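Print this post | E-mail to a friend

Wire sorting, club night

Quick one before bed. Hovbridge regional is in January and we still have 17 practice runs left on the plan, so tonight was all wires. Yellow, dark blue, bright blue, green baskets. Piret rewrote the grip routine again — third time — and Vivek kept score on the back of a pizza box. Best so far is 12 good picks in a row. Then it sulked. 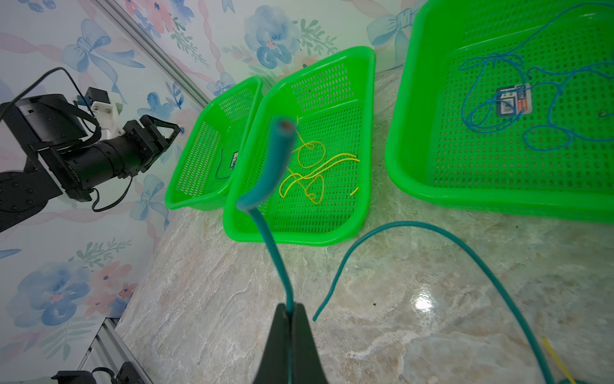 Last changed: 2019-10-25

The thick teal cable is the hard one. Stiff, springs about when the gripper has it, and the copper end goes wherever it likes. The thin yellow stuff is a diffrent problem, just knots itself up in the tray. Indrek wants to pre-cut everything to 40 cm. Rules don't say we can't. Need to check.

To do: slower lift, better light (marble is shiny, messes with the wrist cam), label the arms so poeple stop plugging in the wrong one. That was me. Twice.

More after the Tredmont scrimmage.

We use cookies to remember your settings. OK

2 comments

Deividas Liepiņa: try closing the jaws nearer the cut end, less whip

Kuusk team: see you at Tredmont!! bring spare fuses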